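Maston Infusions – Valériane du soir, racine coupée, sachet refermable

Accueil > Plantes sèches > Racines > Valériane du soir

Réf. Trasow 12
Disponible. Expédition depuis notre atelier de Kirkidstead.

Autant commencer par l'odeur. La racine de valériane sent la chaussette de randonnée oubliée dans un coffre de voiture, avec une note de fromage qui s'affirme à mesure que l'eau chauffe. Les clients qui nous écrivent pour signaler un lot gâté ont en général un lot parfaitement sain. Les chats, eux, n'écrivent pas, mais ils viennent.

La Valériane du soir est notre racine la plus demandée depuis trois hivers, et celle sur laquelle on nous prête le plus de promesses. Nous n'en faisons aucune. Elle se boit traditionnellement en fin de journée, beaucoup de gens l'apprécient à ce moment-là, d'autres n'y trouvent rien de particulier à part le goût. Les études se contredisent poliment. Si vous cherchez un produit qui « transforme vos nuits en 5 jours », le marché en regorge, souvent avec une lune sur l'étiquette.

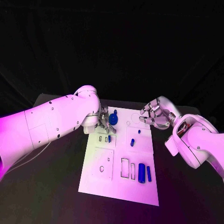 La racine est récoltée à l'automne, lavée, coupée en morceaux grossiers puis séchée à basse température. Nous ne la vendons pas en poudre. La poudre s'évente vite, se tasse au fond de la tasse et permet de cacher à peu près n'importe quoi, ce que certains confrères ont bien compris. En morceaux, vous voyez ce que vous achetez : du brun, du beige, quelques radicelles.

Préparation

Une cuillère à café bombée par tasse, eau frémissante, 12 minutes à couvert. Le couvercle sert surtout à vos colocataires. On filtre, on boit tiède. Le miel aide, la mélisse aussi, le citron pas du tout (nous avons essayé, il y a des soirs où l'on s'ennuie à Kirkidstead).

Pour une macération à froid, comptez la même dose et laissez reposer une nuit au réfrigérateur, dans un bocal fermé. Vraiment fermé. Le beurre prend le goût.

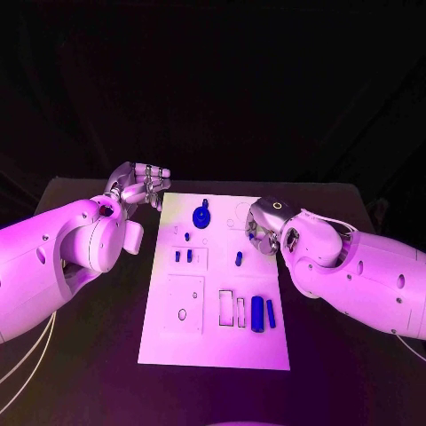 Deux bras robotisés et une feuille blanche, sous lumière magenta.

Avec quoi la mélanger

Le mélange Usman, vendu séparément, associe la valériane au houblon et à l'écorce d'orange. Il est plus rond, moins frontal, et convient aux personnes qui partagent leur cuisine. Giuliana Ñahui, qui compose nos mélanges, le juge trop aimable et boit la racine seule, sans sucre, dans un grand bol. Nous respectons ce choix à distance.

La passiflore fonctionne bien également, à parts égales. Évitez la menthe poivrée : les deux odeurs ne se neutralisent pas, elles s'additionnent.

Précautions

Déconseillé aux femmes enceintes ou allaitantes et aux enfants de moins de 12 ans. Ne pas associer à l'alcool, ni à des médicaments sédatifs, sans en avoir parlé à un médecin ou à un pharmacien. Évitez de conduire après la tasse. « C'est naturel » n'est pas un argument de sécurité ; la ciguë aussi est naturelle, et elle n'est pas au catalogue.

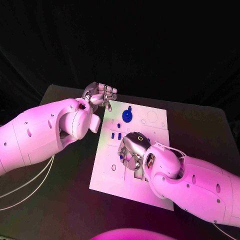 Bras gauche tendu vers l'angle du panneau blanc.

Conservation

À l'abri de la lumière et de l'humidité, dans le sachet d'origine ou dans un bocal en verre. Le sachet tient bien, à condition de chasser l'air avant de refermer. Une fois ouvert, finissez-le dans l'année. Passé ce délai la racine ne devient pas dangereuse, elle perd simplement son caractère, et certains y verront une amélioration.

Formats

Petit sachet, pour voir.
Grand sachet, presque 600 tasses d'après notre fournisseur, qui a manifestement la main légère.
Coffret Trasow : valériane, mélisse, tilleul. De retour en janvier. 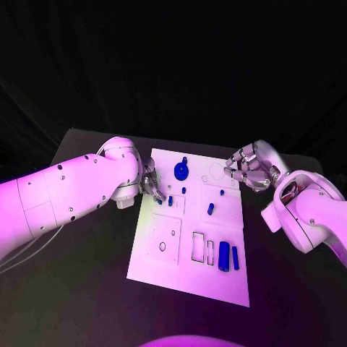 Le dosage reste le sujet de la moitié du courrier que nous recevons. Il n'existe pas de cuillère à café universelle, et la bombée des uns est la rase des autres. Le plus simple est d'étaler une dose sur une surface claire, un peu comme la planche blanche posée sur la table gris foncé de la photo : les brins bruns s'y voient bien mieux que sur un plan de travail en bois, et l'on repère vite si l'on a eu la main lourde. Commencez petit. La racine est patiente, et la deuxième tasse peut attendre demain.

Livraison et retours

Envoi en lettre suivie, double emballage à la demande de notre transporteur. Les sachets non ouverts sont repris. Les sachets ouverts ne le sont pas, l'odeur n'étant pas reconnue comme un défaut (voir plus haut).

Fiche mise à jour le 18 novembre.

Voir aussi : Mélange Usman, Houblon en cônes, Bocal à joint caoutchouc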